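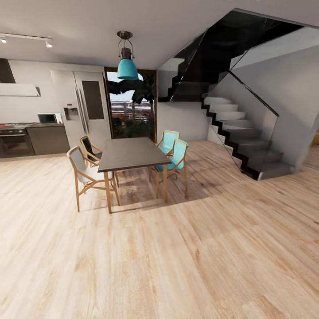

Quiet underfoot

Noise between floors is the most common complaint in older apartment blocks, and most of it comes from footsteps. Stomano, a 126-unit building put up when sound rules were looser, spent two years dealing with it.

The first fix was rugs. House rules asked residents to cover most of their floors, but few did, and the complaints kept coming in. In April the owners hired Tusov, a small contractor, to lift the floors in 18 apartments and lay a rubber mat under new boards.

The work took four days per apartment and cost $3,766 each. Residents had to move out while it was done, and doors had to be trimmed at the bottom because the finished floor sat higher than the old one.

Heel noise dropped the most. Voices and television still carry, mainly through the gaps around pipes, and Tusov now seals those before the mat goes down. Chairs are a separate problem. Felt pads help, but they wear out and need changing.

The owners have not decided whether to do the remaining apartments. A vote is planned once the heating repairs are paid for.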